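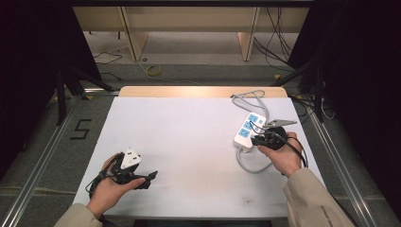

Falesley Robotics Course
Handout 4: Hand-Held Grippers
Students practice with both grippers at a table before recording any work. Lift your arms from the shoulder and keep your wrists level – short, even movements are easier to learn from.

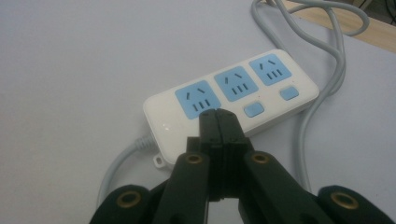
Must both grippers be used in every trial?
Students may choose one or two, but the choice must be written in the log before the trial begins.
Close the jaws slowly and open them fully between attempts.
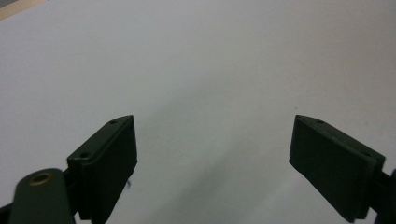

Assessment
Each student submits a log and a one-page report. Reports should describe failed attempts

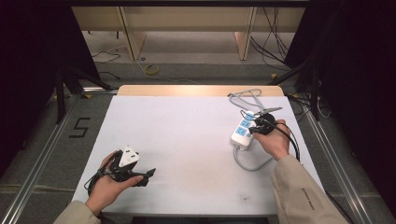
as well as successful ones, and are due September 22, 2025.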